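Plostero floor and wall paint, washable, for kitchens, stores and prep rooms

Print this page
E-mail this page

Water based, low smell, two coats. Made for rooms that get hosed, mopped and knocked about. Sold by Irkis, trade and public both welcome at the Dravstead counter.

Price list changed 8th June. Old codes still work at the till, just the price is differnt.

What it's for

Painted brick, block, render, old sound gloss (sand it first). Concrete floors with foot traffic and light trolleys. Not for forklifts. Not for outside. Not for tiles unless you use the Frandsen primer under it, and even then only walls.

Finish is a low sheen. Doesn't show every roller mark like the full gloss does. White, cream, pale grey, mid grey, bottle green. Green is to order, allow extra time. The greys look darker wet, dont panic, wait till morning.

Sizes

Small tin, does a patch or a door surround.
Standard tin, 650 for the wall grade, 492 for the floor grade. Those are the shelf codes, give them over the phone and we won't mix them up.
Trade tub, code 1000, wall grade only. Comes with a lid that reseals, keep it.

Getting the room ready

Move what moves. Stack bins and trays in the middle or take them next door. Sheet over anything bolted down, tape the sheet at the bottom. Wash walls with sugar soap, rinse, leave to dry. Grease is what makes it peel, nearly always. Behind sinks and along the skirting is where people skip.
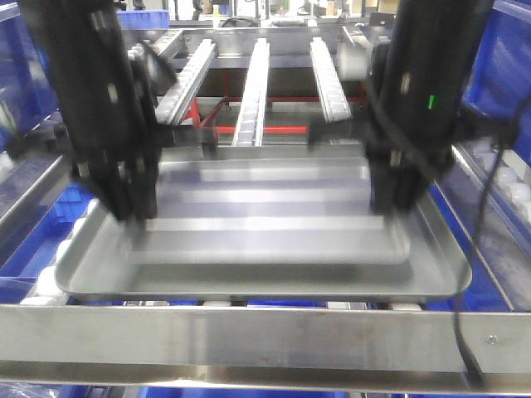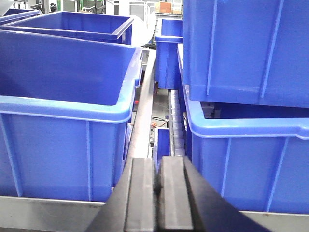 Putting it on

Stir, don't shake. Medium pile roller on walls, short pile on floors. Cut in with a brush first, a wall at a time so the edge stays wet. Start at the far corner and work to the door.

First coat can go on thinned with a splash of clean water if the wall is bare. Second coat straight from the tin. Leave overnight between coats, longer in a cold room. Heating on low is fine. Fan heater pointed at the wall is not, it skins over and stays soft underneath.

Walls can be wiped after 2 days. Leave floors a good bit longer before trolleys go back. Lift things back in, no dragging.

Cleaning up

Brushes and rollers in warm soapy water straight away. Once it's dried on, buy a new roller. Splashes on metal, wipe while wet with a damp cloth. No scourers on anything shiny. Don't tip leftovers down the drain, the council tip takes part tins if you let them dry out.

Storing the rest

Lid on tight, somewhere frost can't get. Paint that has frozen goes lumpy and won't come back. We had a few tins returned like that in March, sorry but we can't refund those.

Ordering

Collect from the Dravstead counter or we deliver on the van. Ring before you set off if you want bottle green or more than one trade tub. Unopened tins can come back with the receipt. Made up colours can't.

Colour cards are free, ask at the counter. The printed cream is a bit yellower than the tin.

Print this page
E-mail this page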